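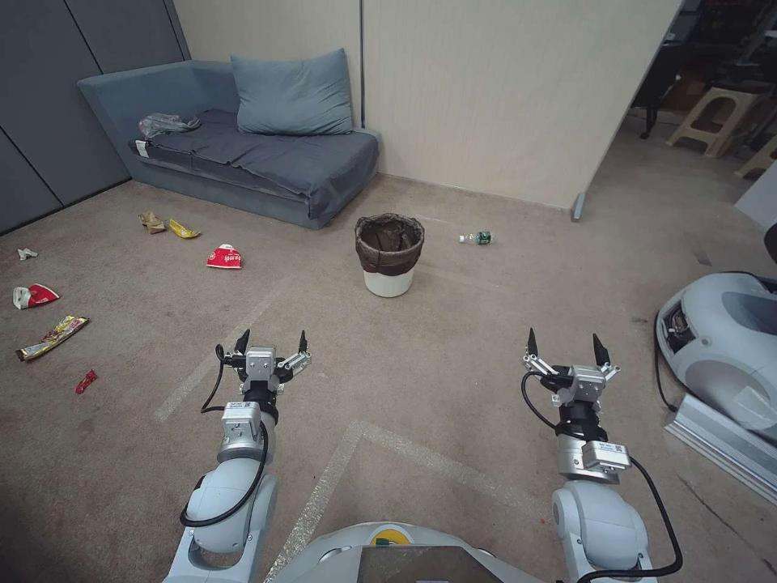 Is a throw cover worth it if people just drop trash on the carpet?

Small break room, blue-gray sofa, dark cover on the seat. Wrappers still end up on the floor with the wastebasket right there. Is a Berkon cover worth 32 dollars, or do I buy a bigger bin?

Flutis133

I doubt a bigger bin helps. Put it by the sofa arm, and leave the cover for spills.

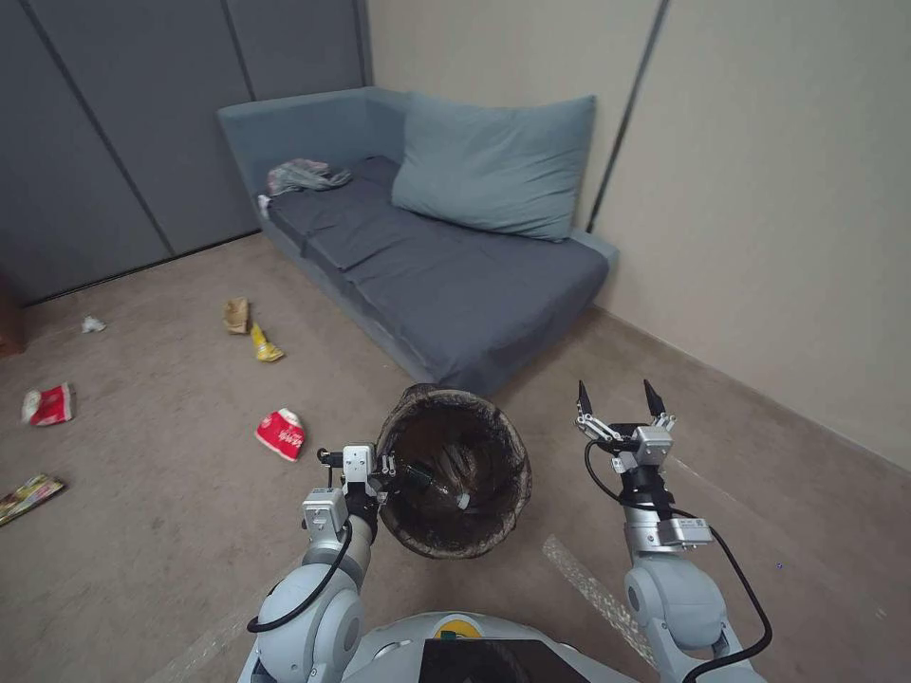
Grutik7

Skip both. Bottles fit in a small bin fine. Vacuum more.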